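Golesance: Simulated Tabletop Placement with Mismatched Object Scale

Dataset card

Summary

Golesance is a set of rendered manipulation episodes prepared at the Heltport laboratory for the study of how grasping and placing policies respond to unfamiliar surroundings. A single arm works at a table on which household objects appear at sizes and in combinations that the policy has not met in training. The release contains 400 episodes, divided into 2 splits.

Contents

Each episode provides rendered views, joint positions, gripper state and a short written instruction. The training split uses ordinary kitchen and bathroom items at a common scale. The test split adds one distractor from a list of 54 objects. A distractor may be much larger than the item to be moved, and it may stand close enough to narrow the path of the gripper – this is the condition of main interest. Lighting, table color and wall color are drawn again for every episode.

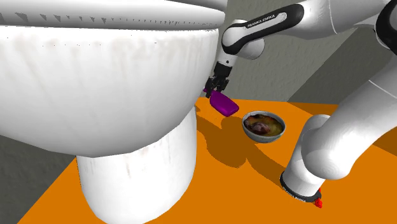
Why is the distractor left out of the written instruction?

The instruction names only the item to be moved and its destination, so that a policy must deal with the obstacle from its observations alone.

Baseline

The Sasaki baseline was trained on the training split only and evaluated with 4 random seeds. Its most frequent failure in the test split was contact between the held item and the distractor during transport. Failed grasps were less common. Episodes ending in contact are kept in the release and carry a separate label, as they are useful for work on recovery.

Limitations

All material is simulated. Contact with soft objects is approximate, and liquids are represented by fixed surfaces that do not move. Results should not be taken as evidence of performance on a physical arm.

Access and maintenance

Files are distributed through the Zokex repository for research use. Corrections are collected through the year and issued each July. Questions concerning labels or splits should be addressed to Terence Pearce at Heltport, with the episode number stated in the subject line.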